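### 4.2 Failure during bimanual hanging

The fault we report on most showed up in the laundry task. Two arms, marble-pattern tabletop, a white hanging rack on a wooden stand, small cloth items in a light-blue basket between the arms. One gripper goes for the fabric, the other works at the rack. Policy was the Granlow checkpoint, trained for 2000 steps on the May demos, no changes to the controller.
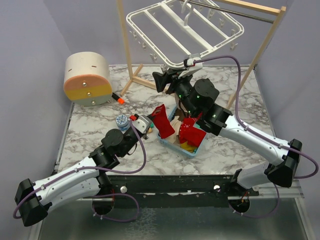 ### 4.3 What went wrong

Short version: grip force on the rack side did not drop when it should. The release command went out, the controller acknowledged it, and the motor current stayed high. Arm then tried to retract with the rack still held. Rack swung, stand tipped, and the force limit tripped late. No one was near the cell. Serrano hit the stop anyway.

We went back through the logs (3597 episodes, all tasks). Same signature in 86 of them, nearly all in hanging. Most never tripped anything, the operator just saw a "sticky" release and moved on. So these were logged as sucesses, which we now think was a mistake in our labeling.

Cause, as far as we can tell: the Koskela driver drops a release message if a new pose target lands in the same cycle. Cárdenas reproduced it on the bench with no object in the jaws. Delay before the next cycle picks it up was up to 3 seconds. Long enough to pull a rack over.

Wrist cameras did not help much here. At the clothespins the felt-covered fingers take up a lot of the view, and a closed jaw and a jaw that is about to open look alike to the policy. Fig. 4 gives an idea of how little room there is once red fabric, pins and the other gripper are all in close.
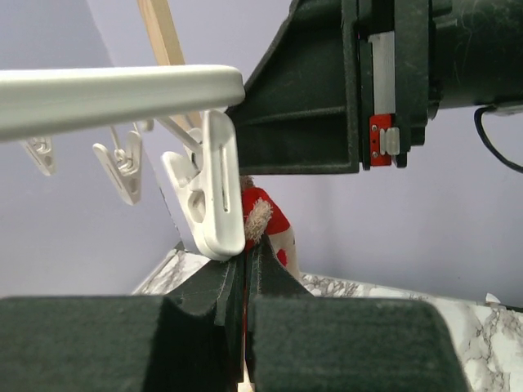 *Figure 4. Wrist view at the rack. Green felt fingers in front, white clothespins and a red fabric item with fluffy trim behind, second gripper at upper right.*

Fix so far: release messages are queued and re-sent untill the current drops, and retract is blocked before that. Gilbert also lowered the force limit on both arms. Not yet tested with heavier cloth. The 86 episodes are relabeled as failures and left out of the training set used in Section 5.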